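# A gripper, a bedroom and 3,000 tries at picking things up

The Vukska gripper lives on a shelf between a sewing box and a row of cookery books. Its maker lifts it down with one hand and passes it over straight away, before the kettle has even gone on. "Squeeze it! Everyone wants to squeeze it."

So I do, and the two fingers close with a lovely even movement, staying parallel the whole way. It's chunky, black and much nicer to hold than I'd expected from something made at home. This is the fourth version, built over evenings in a spare corner and finished off at Ratow, the shared workshop at the end of the bus route.

"The first one was dreadful," the maker says cheerfully. "The arms flexed like a ruler. I'd pick up a mug and the fingers would splay out, and off went the mug. I learned a lot about linkages, and a lot about sweeping up."

The idea is simple enough. You hold the tool in your own hand and do everyday jobs with it, and the recordings go towards teaching an arm to do the same. The arm is called Aidoo, and it's clamped to a bench at Ratow, where it has so far managed to stack cups and, on a good evening, put a spoon in a drawer.

"People think the arm is the exciting bit, and I do love the arm," the maker says. "But the gripper's where I've spent my heart. If the fingers are wrong, nothing you teach it is any use."

## Getting the fingers right

The pads took longest. Hard plastic slipped on anything shiny, and foam wore through. The present ones are rubbery and dark blue, and they have survived 70 sessions without being replaced.

"I had 100 little squares of different stuff in a biscuit tin. I'd stick a pair on, try a glass, try an egg box, peel them off again. My kitchen smelled of glue all summer – it was brilliant."

What about the screws? "Ah, yes. Don't overtighten the ones at the bottom of the arms! The linkage binds and you'd swear you'd cut the parts wrong. I took a whole gripper to bits once before I found that out."

Recording started at Ratow, on a clean bench under good lights. Aidoo did well there and went to pieces anywhere else, so the work moved into ordinary rooms, with patterned cloth, soft surfaces and shopping left out. The tally has now reached 3,000 tries. Trays are a current favourite, being wide and light and easy to tip.

"A tray on a bed is a proper challenge. You've got a thin rim to hold, a surface that gives, and other things in the way. I get so absorbed I forget to have lunch."

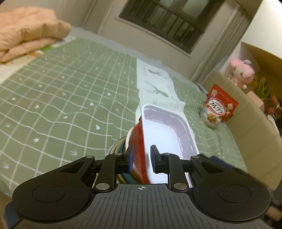

## What comes next

There's a Stostelix board waiting in a drawer, meant for a lighter fifth version with a better grip sensor. The plan is to have it going by the end of October, though the maker laughs when I write that down.

And for anyone tempted to have a go? "Start with cardboard. I mean it, cut the arms out of cardboard and pin them together, and you'll see how the whole thing moves before you've spent a penny. Then come to Ratow and show us, because we'll all want to squeeze it."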